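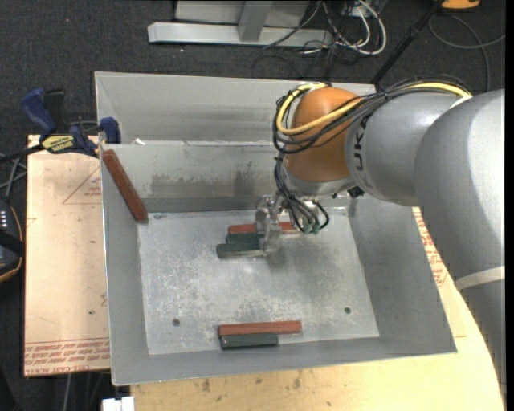

Figure 1. The picking bin on our bench, with the arm reaching in from the right.

Course handout 4: Picking blocks from a metal bin
Wasuletti shared workshop, evening course "Build a robot cell"
Version of January 9, 2020

Before you come

Please read this handout before the session and bring it with you. You need also your notes from handout 3 (coordinate frames), and a pencil. The workshop lends safety glasses. Long sleeves must be rolled up or buttoned, and long hair must be tied.

In handout 3 we moved the arm to points which we had taught by hand. Now the points are not known in advance. The blocks lie in the bin as they fell, and the program must choose one of them, take it and bring it out. In industry this is called bin picking. We do a small version of it, with a few blocks, but the difficulties are the same as in a large one.

1. The bin

The bin is open at the top and has sloping inner sides which go down to a flat rectangular floor. The slope has a good effect and a bad effect. The good effect is that most blocks slide toward the middle, where the gripper has space. The bad effect is that a long block can stop halfway and stay leaning on the slope. Look at the reddish-brown block on the left in Figure 1: its lower end is at the corner of the floor and its upper end is near the rim. A program that expects only flat blocks will compute a wrong height for this one, and the error is different at each end.

The bin must not move between calibration and picking. We hold the board at its left side with a bar clamp. Check the clamp by hand at the start of every session, also if another group has used the cell just before you. If you find it loose, tighten it and repeat the calibration. Do not try to correct the shift by changing numbers in the program.

2. Coordinate frames, short repetition

We use three frames.

Base frame: fixed to the foot of the arm. All motion commands are given in it.
Bin frame: origin in one corner of the floor panel, Z axis pointing up, out of the bin.
Block frame: origin in the center of the block, X axis along the long side.

The grasp is defined in the block frame, the safety limits are defined in the bin frame, and the arm understands only the base frame. Most mistakes in the last course came from a point which was written in one frame and used in another. Please write the name of the frame in every variable name. It looks ugly but it saves an evening.

3. Choosing the block

The Sesen script (the picking program you will edit, file 2 on the course drive) gives every block a score. The highest score is picked first. The score is made of these parts:

Clearance. How much free space is there on both sides of the block, where the fingers must go? A block which touches its neighbor along the whole side has a low clearance on that side.

Cover. Does something lie on top of it? A covered block is not forbidden, but it gets a large penalty, because lifting it moves the others and the stored positions become wrong.

Tilt. The script accepts up to 30 degrees between the block and the floor panel. Above this the block is skipped in the first round.

Distance to wall. The closest finger must stay at least 11 mm from any wall during the whole descent, and this includes the slope. Students often check only the final position.

Exercise A. Make a sketch of the bin in Figure 1 from above and draw the blocks as rectangles. The two colors are reddish-brown and dark green. Near the front wall there is one block of each color, the reddish-brown one lying directly above the green one. Decide from which side the fingers could enter for each of them, and mark the approach with an arrow. Then do the same for the leaning block. Write one sentence for each decision. Different answers can be correct if the reason is good.

4. Cables and hoses

This part is usually forgotten in books, so I treat it at some length. The thick yellow cable and the thin black cables go in a loop around the orange wrist, and black hoses hang from the wrist to the fittings beside the gripper. When the wrist rotates, the loop becomes tighter or wider. It can also swing to the side and touch the bin wall before the gripper does.

Rules for our cell:

Rotate the wrist only above the rim, never when the gripper is inside the bin.
Keep the wrist angle within the limits in the setup file. If a grasp needs more, use the same grasp turned by 180 degrees. For a rectangular block it is equivalent.
After each change of the gripper, move slowly through the full wrist range once and watch the loop - one person at the stop button, one person looking.
Do not pull the bundle tight to make it look tidy. It needs the slack.

5. Motion sequence

Every pick has the same order of steps.

a) Move to the safe point, 200 mm above the rim.
b) Rotate the wrist to the grasp angle.
c) Go straight down to 40 mm above the block.
d) Open the gripper and descend slowly to the grasp height.
e) Close, and wait for the signal.
f) Go straight up to the safe point, without rotation.
g) Move to the drop place and release.

If the signal in step e) does not come, the arm goes up with the gripper open and the block receives a penalty in the list. It is not tried again immediately. In the first version of the script it was tried again immediately, and the arm repeated the same failed grasp until somebody pressed stop.

Exercise B. In the script, steps b) and c) are joined in one command to save time. Find the line, explain what can happen with the cables, and separate the steps. Measure the cycle before and after.

6. The log sheet

Fill in one line for each attempt: color of the block, flat or leaning, wrist angle, result. For the result use only the words "picked", "missed", "slipped" and "stopped". Please write the failed attempts also. A sheet with only good picks does not help us to find the fault.

7. Further reading and next time

The Vakulenko notes in the workshop folder, chapters 2 and 3, explain the clearance calculation with drawings. The wiring plan of the Zarnus controller is in the same folder, and you need it for handout 5, where we add the drop sensor. The small projects are shown in March. Groups who want to use the bin for their project should write it on the list at the door.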